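Ticket 3619: Hurnden council vote tracker shows wrong party for members who switched
Status: Resolved
Component: Plaltine roll-call importer
Reported in: January

First off, I love this tracker! I've been using it to follow the ethics inquiry votes in Hurnden and it has made the whole mess so much easier to follow. One problem though. Council members who changed party mid-term show up under the new party on every vote, even the old ones. The inquiry motion now looks like a straight party-line vote, and it wasn't.

Steps to reproduce:
Open the Castaño ward page, pick any vote from before the switch, look at the party column. I cleared the cache and tried a second browser. Same result in both.
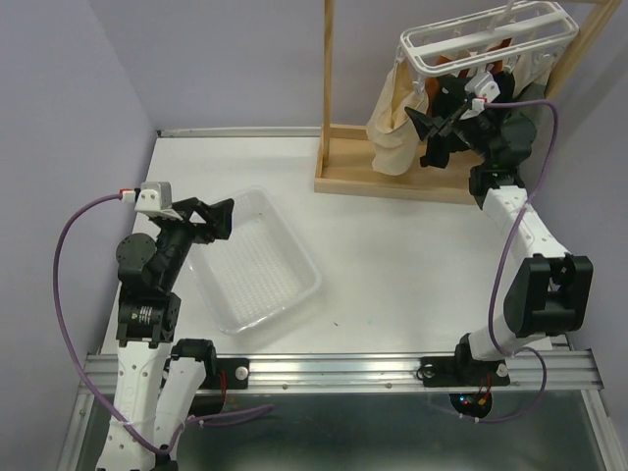
I also compared the page with the clerk's published minutes. The names and the yes/no votes match perfectly (great work on that part!), so it's only the party label that goes wrong.

Maintainer reply, 9:40 am
Fantastic report, thank you! I can reproduce it. The importer reads party from the member's current profile and ignores the date of the vote. It hits 3 members and more than 200 votes, including everything on the special counsel request. I've turned off the party-line chart until the labels are right, so please don't share old screenshots of it.

Maintainer reply, 2:15 pm
Found a second piece. The Hondier ward file has no start date for party membership, so even with the date check in place it fell back to the current party. I added the date from the clerk's register and reran the import for that ward alone. Looks good on the test site.

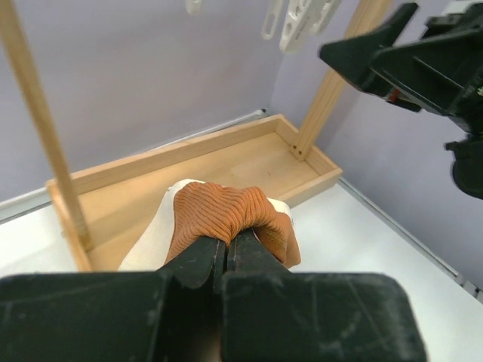 Gripper holding orange ribbed fabric.

Reporter, 4:30 pm
Checked the test site and wow, that was fast! All three members show the right party before and after the switch, and the inquiry motion is back to a mixed vote. The CSV download still has the old labels, though.

Maintainer reply, 5:05 pm
Good catch! The download was being served from a saved copy. I've deleted it and a new one builds overnight. Fix is live, chart is back on. Please reopen if the CSV is still wrong tomorrow.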